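**Vorkesum project, teleoperation working meeting**

Sunday, September 24, 2023

Attending: Boris Kratochvíl (minutes), Zulkifli Wibisono, two operators from Plasuro. Apologies received from the Ngau office.

**1. Previous minutes**

Accepted with one correction. The control rate for the follower arms should read 10 Hz for logging only. The servo loop runs separately and was not discussed in March.

**2. State of the demonstration set**

The mug task stands at 1,276 recorded demonstrations, of which 564 have been checked and labelled. The target before the first training run remains 2,000. Labelling is behind collection and will stay behind until the review tool can skip idle stretches at the start of an episode.

The task is unchanged: pick up a named mug from a mixed group of mugs and drinks, carry it clear of the rest and set it down. The operator drives both arms from the leader pair. The meeting looked at a lift of the white mug, with the grey one standing just below it and the second arm reaching over the back of the table. 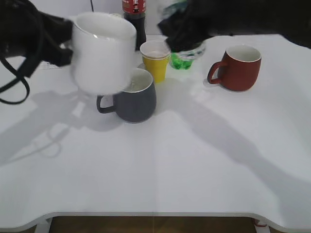 Zulkifli Wibisono objected that lifts at this speed should not be counted as good demonstrations. In his view the operators hurry once the grip is made, and the policy will learn the hurry along with the grip. He asked for a speed limit on the leader side during the first part of each lift. One of the operators replied that a hard limit makes the leader arm feel heavy and causes overshoot when it is released. A soft limit with a gradual ramp was agreed for trial.

**3. Wrist views and approach**

Boris Kratochvíl reported on the approach phase. Operators differ in when they open the gripper: some open at the home pose, others only on the way down. The labels treat both as the same phase, and the phase boundary drifts as a result. It was agreed that the gripper shall be fully open before the arm leaves home.

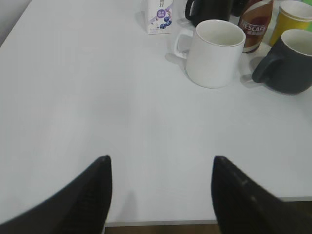 Handle direction is to be added to the labels as a separate field. It affects which side the fingers can approach from, and at present it can only be recovered by replaying the episode. In the wrist view the white mug and the dark grey one both have their handles to the left, and a set made up mostly of such layouts would teach one approach only. Operators will turn the handles between episodes according to a printed list. Wibisono to supply the list. Random turning by hand was considered and rejected, as people tend to return a mug to the position they find comfortable.

**4. Leader arm calibration**

The offset at the leader wrist joint was found to change after the arm had been left powered overnight. Flikau have been sent the logs and have not yet answered. Until they do:

- zero the leader pair at the start of each session;
- repeat after any pause in which the arms have been switched off;
- write the offset into the session notes, even when it is nil.

**5. Layout reference**

A reference view with the arms out of the way is to be saved for every new layout, so that it can be set up again if an episode has to be repeated. The mugs, the yellow cup and the bottles should all be in it, with the front part of the table left clear for placing.
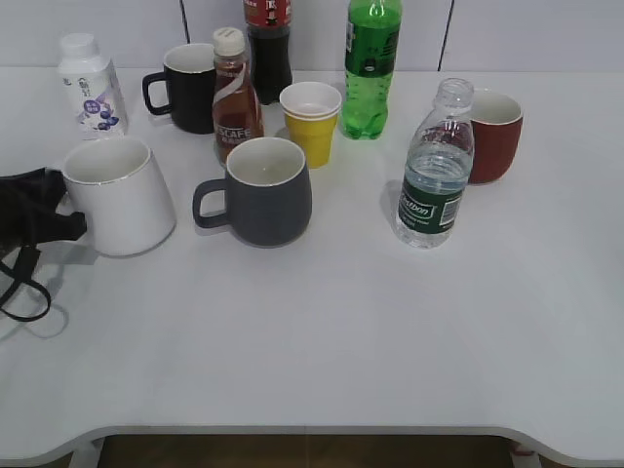

**6. Actions**

- Soft speed limit on the leader side: Kratochvíl, for the next session.
- Handle list and new label field: Wibisono.
- Idle skipping in the review tool: Plasuro.
- Second request to Flikau about the wrist offset: Kratochvíl.

The question of whether fast lifts already recorded should be removed or only flagged was left open. Wibisono will sort the checked episodes by lift speed before it is taken up again.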